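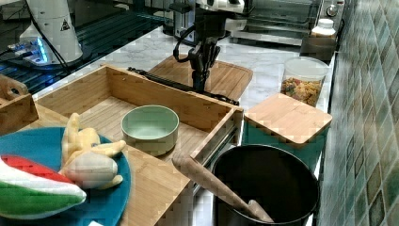 November 5, 2019

I have spent most of the past month rewriting the bench rules at Skeltdale, and the section that took longest was the one on resetting between trials. The old version ran to a single line: "return items to start." Two operators can read that line and produce two different kitchens.

The new version fixes a start state for every object. A drawer is open or closed, never partway. A utensil resting in a pot has its handle direction written down. Soft items such as the plush fruit go on the plate before the arm is enabled, and hands stay out of the workspace from that point until the arm is disabled again.

Speed was the other argument. Idris Rees wanted a cap of 25 per cent of rated joint speed with a person at the counter, and I agreed. Todor Nedeljković asked for an exception during teaching. He didn't get one, though it comes up for review in December.

Cables now get their own check. Any loop beside the gripper is inspected at the start of a shift and again after 71 cycles - an odd number, inherited from the Floltov procedure, and I have left it alone so our logs stay comparable.

Rule 2 still needs work. It says "clear of the arm" and gives no distance.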